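Nustora budget planner, 11 weeks in

I started the Nustora paper planner in October to get a grip on household spending. It costs less than a dinner out and has 142 pages.

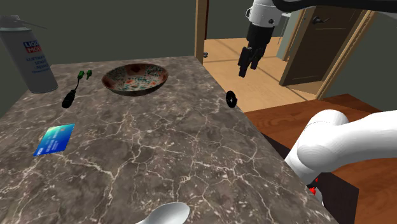 Spray can on the marble-patterned counter

The weekly pages work well. I set $500 for groceries and wrote down each receipt.
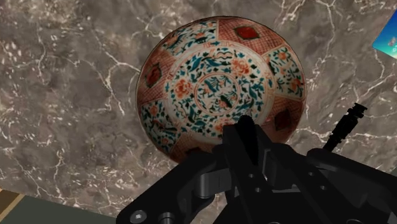
What could be better

The debt pages have room for only 10 payments, and the paper is thin. Skova's planner has a pocket for bills. This one doesn't.
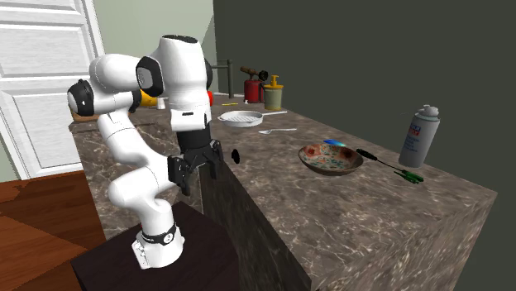
By the long countertop

Four stars. I'd buy it again.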